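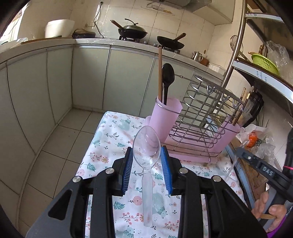 I finally made it to the open day at Stendell! Three people had told me to go, and I kept putting it off on account of the drive, but my sister-in-law wanted company and so there we were on September 11, 2024, in a parking lot with a paper map and a very large coffee each.

If you don't know the place, Stendell is a bunch of kitchens under one roof. People rent them by the morning to test recipes and housewares, and once a year they let the rest of us wander through. The building went up as a shoe warehouse and it's 496 steps from the overflow lot to the front door (my sister-in-law's phone told us so, twice). Wear flat shoes.

We started on the ground floor with Skiltell, who make storage jars. Nice jars, long talk. I did learn that you should wash a rubber seal separately from the lid, which I have never once done in my life.

Then upstairs, and this was my favorite part -- the home kitchens. They're set up the way people really live, with things left out on the counter and cords hanging where cords hang. The one I keep thinking about had pale gray-green lower cabinets and a white tiled countertop, with a rice cooker on it and two black woks over on the gas stove. I grew up with a kitchen a lot like that, minus the nice cabinet color, and I got a little silly about it. There was even a basket sitting on top of another container, exactly what my mother did with everything!

The little table had the sweetest cloth on it, white with small pink flowers and teal leaves and some kind of pale teal animals. And on the cloth, a chrome dish rack with a pink plastic base and a pink cup at each end for the tall stuff. Chopsticks and a black ladle-spoon in one, something with a wooden handle in the other. I have been fighting with my own rack for years (forks through the bottom, puddle on the counter, the works) and I stood there far too long working out whether a cup at each end would fit beside my sink. It would if I moved the toaster.

Zeeshan Tarar was showing our group around and he was very patient with my dish rack questions. His advice was handles down for spoons, so the bowl end gets the air, and chopsticks in a cup with nothing else crowding them. He also said to take the base tray out every night and tip it. Every night! I said I'd try for weekends.

Lunch was in the Pila room on the ground floor. Lentil soup, good bread, 8 dollars, and they ran out of the lemon cake before we got there, so go early. We shared a table with Wycliffe Sang, who had come for the knife sharpening and was still in line for it at two o'clock with his knives rolled up in a dish towel.

We skipped the Iturra oven demo, as my feet were done by then. There's another, smaller open day in October and I'd like to catch it then, if I can talk someone else into driving. Parking was free, the restrooms are past the coat hooks on the left, and the shop only takes cards.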